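About Wuststead Currency Services

Wuststead Currency Services changes money and sends payments abroad for private customers and small businesses. We started with one counter in Trutcombe, and the head office is still in the same building, now on the second floor. A smaller branch in Poon handles cash exchange only.

Most of our customers fall into one of two groups. The first is people paying for something overseas, such as tuition, rent or a deposit on a house. The second is importers who pay suppliers in another currency every month and want to know what the bill will come to before it is due. We deal in 21 currencies. Cash is kept in stock for 10 of them, and the rest are available by transfer.

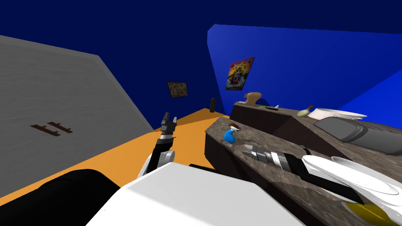
Our rates are updated every 60 seconds while the markets are open. The rate you see when you confirm is the rate you get, and any fee is listed on its own line. Forward contracts are available to business accounts once their paperwork has been approved.

Yi-chun Tseng runs the dealing desk and is the person to ask for if you have a large or unusual payment. New accounts are opened by the team in Trutcombe. Bring a photo ID and a recent proof of address. Businesses also need their registration papers.

In August we took over the customer accounts of Skerkau, a transfer service that was closing. If you were a Skerkau customer, your saved payees have been moved, but you will need to set a new password.

Trutcombe stays open until 7 p.m. on Wednesday. Please order cash in less common currencies before you visit.

Mailing address: Wuststead Currency Services, PO Box 1613, Trutcombe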